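# A Place for Every Tube

On a laboratory bench the rack is the thing that gets bought last and used most.
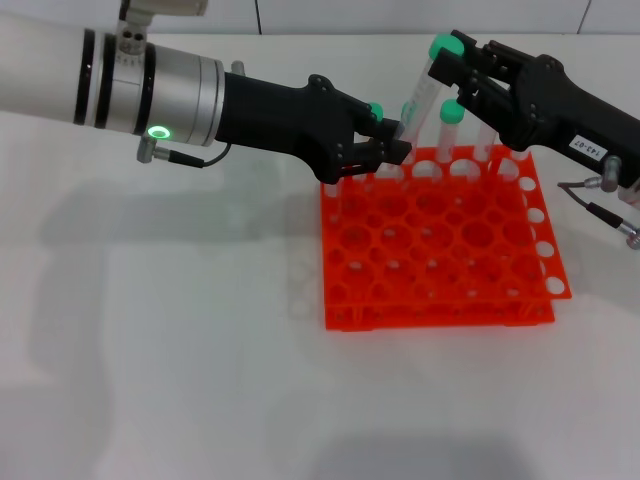 Desmond Whitlock would throw out half the racks in his building if he was allowed to. They come free with an order, he told me by telephone, they are never the right size for the tubes, and then they stay for twenty years because they still have holes in them and it feels wrong to discard a thing with good holes.

I had called him to ask about labels. We spoke about racks for almost an hour, and after that I could not walk past one without stopping.

The test tube rack is a very old object and it has changed little. My grandmother's pharmacy had one of dark wood, with pegs behind it for drying the glass. At the university we had steel wire, which sang when you knocked it and which left rust on the shelf. Now it is mostly plastic, and the plastic comes in colors which you would otherwise see on garden toys: orange, lime, a strong pink. I used to think that the colors were a kind of joke from the manufacturer. When I began to visit laboratories for this magazine, I learned that people choose them with great care and will argue about them.

At Hikville, the small water laboratory where Whitlock has his bench, orange-red means that the samples are waiting. Blue means that they were read. A rack never changes its color, so the tubes must move from one to the other, and this moving is a large part of the day. In July, when the lakes are warm and everybody wants to know if it is safe to swim, up to 300 tubes can arrive before noon. They wear green caps if they come from a lake and white caps if they come from a well. The caps cost the same.

"You read the caps before you read anything else," Whitlock said. "By the time I have my glasses on, I know what kind of morning it is."

I asked to be taught how to load a rack, and he agreed to it with some doubt. You begin with the back row. This sounds too simple to be written down, but I began with the front, as most people do, and soon my knuckles were pushing against the caps I had already put in. You hold the tube high, close to the cap, and bring it in at a slant until the rounded end finds its hole. Then you straighten it and let it go down. If you hold it low, your fingers meet the rack before the tube is home. If you hold it by the cap only, you will one day learn which caps were not closed well.

There is also the matter of lifting. A full rack wants to be carried with two hands, one at each end, and with the elbows kept in. I carried mine in front of me like a birthday cake - Whitlock walked beside me the whole way with his own hands a little open.

The firms that sell these things know quite well how attached people become. Plumon makes a rack whose corners are cut so that two of them lock side by side, and it has buyers who will order nothing else. Britano went the other way with a soft one that can be rolled up and put in a drawer. I found it clever, but in three laboratories I saw it only in the drawer. Mandagi sells a rack of 120 places, too wide for one person to carry with comfort, and I met it most often on a windowsill with pens in it.

Yaryna Fedoruk, who buys supplies for a group of teaching laboratories, keeps a list of what disappears each year. Tubes break and nobody is surprised. Racks do not break, and still she replaces 6 or more every autumn. She has found them in a greenhouse, holding seedlings. She has found one in a staff kitchen, where it held teaspoons by their handles, and she let it stay there.

Her advice for a new bench was short. Buy fewer racks than you think, and buy them all at the same time, in two colors at most. Put a tube in one in the shop, if the shop permits it, and shake. It should move a little but not rattle. Choose a light tabletop if you have a choice, for clear plastic on a dark surface is tiring to look for at the end of a day. And write on the rack itself, on the short side, where a hand will not rub the ink away.

Before I left Hikville I counted what was on the waiting bench, as every person there does before closing. I got 284. Whitlock got 285, and we counted again from the back row. The missing one was a white cap, standing alone in a blue rack by the sink, and he moved it over to the orange ones and wrote the number in the book.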